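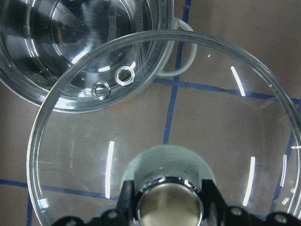
Clear glass lid with two vent holes and a mint-green knob base. Shown with clear bowl, pale handle.

Rullar Stainless Pot with Glass Lid
Sold by Pronosholm. Item page last revised October 30, 2016.

We carry a lot of lids, and most of what gets written about them is fluff. The maker's sheet for the Rullar says the lid "transforms the way you cook." It covers a pot. Whether it covers a pot well is the only thing we wanted to know before giving it shelf space.

What you get: one stainless steel pot, polished inside, and one round glass lid with a thick clear rim. The knob is chrome set in a rounded plastic base. The pot and lid are sold together or the lid alone for $29. We think $29 is steep for a lid and have told the supplier so.

The glass is clear enough to check on food without lifting anything. Expect glare under a ceiling light, as with every glass lid we have stocked, so you may have to move your head to see past it.

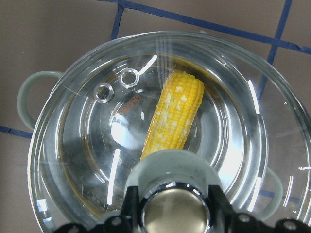

An ear of corn is a fair test of size. If yours are long, measure the inside of your pot first and break the ears in half if you need to. Brenda Riquelme in our store has been cooking with hers since last December and reports that the lid sits flat and the knob has stayed tight. One person's kitchen is one person's kitchen, so take that for what it's worth.

About the vents. There are 2, each with a metal ring, and they sit close together on one side of the lid. The sheet claims they "eliminate boil-over." We don't believe that of any vent. Fill the pot too high with starchy water, leave the burner on high, and you will be wiping the stove — turn it down like you would with any other pot.

Will it fit what you own? Possibly. The older Baseo pots take it with a little play. The Nicholas ones don't, whatever the box says, and we stopped taking returns on that pairing after the first 11.

Care: wash by hand with a soft sponge. Don't put a hot lid under cold water. Dry around the vent rings or you'll get spots.

Replacement knobs are ordered separately. Ask for Zoi Stergiou at the parts desk and have your receipt ready.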